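Print this page | E-mail this article
July — Fliken kitchen robotics group, working paper

4. Sink trials

4.1 Setting and data

All sink trials were run at one counter, in a shared office kitchen. We did not tidy it. The dish rack was left as found, mugs in the basin as well, and the tap running in part of the trials. Falter, our method, gets two kinds of view — fixed cameras looking over the counter and one small camera at the wrist.

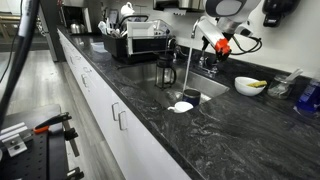
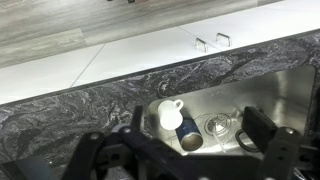
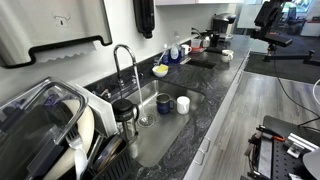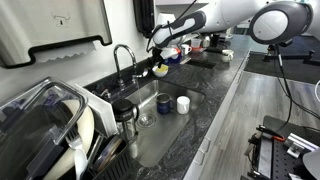 Figure 4. The sink from fixed views (first, third and fourth) and from the wrist (second). Not in time order.

We collected 817 episodes by teleoperation. Of these 66 were held back for testing, the rest used for training. Each episode has a short written instruction, e.g. "put the mug upright" or "move the cup away from the drain". Episodes where the operator gave up half way were kept but marked as such. Dropping them made the policy worse, see 4.3.

Steel is the hard part. The basin walls throw back highlights, and a thin stream of water hardly shows against them. In the wrist view of Figure 4 there is a pale streak near the drain which our labellers could not agree on, water or a strip of clear plastic. We left such regions unlabelled. The glass French press, seen in all three fixed views, gives depth readings that are mostly holes.

4.2 What Falter does

The policy scores each view before using it. A view with poor depth over the target gets a low weight for that step, and the weights are worked out again every 17 frames. No view is ever switched off fully — early versions did this and the arm would stall when the fingers came close to the cup. Base network is the same as in Pristeo, unchanged apart from the input layer.

4.3 Results

On the held back episodes Falter picked the right object more often than Pristeo, and the gap was widest with the tap on. With the tap off the two are close, too close to claim anything. Dogbe, which uses the wrist view only, did well on cups lying on their side but lost them once the fingers covered the handle.

Failures were mostly of one sort: the grasp point set too low, at the reflection of the mug and not the mug. Lowering the exposure of the fixed cameras helped a bit. We have not tested this at a second sink, so how much of the gain belongs to this paticular basin is open. Removing the marked episodes cost more than removing the same number of clean ones, which we did not expect and can not yet explain. Training times are in the apendix.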